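Castitz Tabletop Sorting: What Our Failure Numbers Really Measured
Final report, section 4 onward. Team Gastar.

4. The fault

Our project plan said the simulated arm would pick small objects off a table and set them in a tray, and that by December we would have a controller good enough to move to the lab arm. We don't. What we have is a controller that dropped things while the log file said it hadn't, and a pretty good idea of why.

The log came first. Grirnalo, the success checker we inherited from last year's team, marks a pick as "held" when both fingers stop moving before they reach the fully closed position. That sounds reasonable until you think about what else can stop a finger. A mug handle can. The tray rim can. A bad collision mesh can do it with nothing there at all. Out of 61 trials, Grirnalo reported 45 holds. I did not believe that number when I first saw it, and I should have said so a lot sooner than I did.

We started replaying trials from the wrist view on a Saturday, mostly to settle an argument. The wrist view is wide and noisy, and the gripper takes up a good part of it, which is one excuse we used for not looking at it all semester.
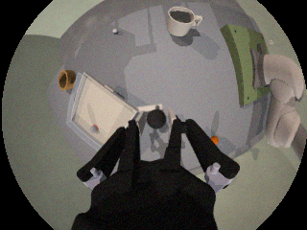 Figure 3. Wrist view, with the tray to the left of the gripper and the mug beyond it.

The replays showed the problem quickly. In trial after trial the fingers closed on one edge of the object, stalled, and got credit for it. The object then slid out during the lift, by which time Grirnalo had already written its line and stopped checking. The check runs once, at closing. It never runs again. I went through the old team's report looking for a reason and found one sentence saying the check was "validated," with no description of how.

4.1 What we thought it was

Our first theory was friction. It is always friction, or at least that is what people say in simulation groups when something slips. We raised the friction value on the finger pads, saw fewer drops, and nearly wrote that up as the fix. The trouble is that you can raise friction until a gripper will carry anything by one corner, and none of that will help on a real arm. We put the value back.

The second theory was timing, and I think this one holds up. The lift command was being sent 3 control steps after the close command, whether or not the fingers had settled. Adding a short wait cut down the slips for the balls. It did much less for the ring, where the approach angle seems to matter more.

4.2 The overhead check

To get a count we trusted, we added a second view from outside the arm and judged each trial by hand. It has its own weakness, namely that the arm covers part of the work area. The green piece under the elbow is mostly hidden from there, so we left it out of the hand-judged set – a choice that makes our results look tidier than they are.
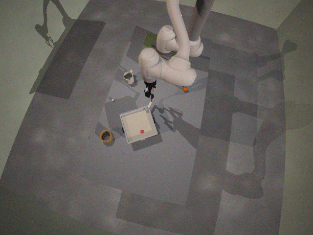

Rajeshwari Poojary objected to this whole approach at our review. Her view was that we had replaced a bad automatic check with tired people looking at grainy replays, and that unless two of us scored the same trials separately, we had no business calling the second number more accurate than the first. She also asked why the checker couldn't just read the object's height from the simulator after the lift.

She is right on both points. The height check took 4 lines of code. We had not written it earlier because the lab arm can't read object heights that way, and we wanted one checker for both. Looking back, that was a poor trade.

4.3 Safety on the lab arm

The same checker was due to run on the real arm in the Sitthichai lab, where a "held" result lets the arm move at full speed. With a half-gripped object, that means something could be thrown. We asked for the transfer to be put off, and it was. Nothing was damaged, but I don't want to present that as good planning – we caught this through an argument over a log file.

4.4 What we can claim

Not much. The wait helps with the balls in simulation. The hold check as inherited should not be used. We have no evidence that the controller would work on hardware, and the slides from our midterm talk that suggest otherwise should be ignored.

Still open: the ring approach angle, double scoring of the replays, and a slip check that keeps running through the lift.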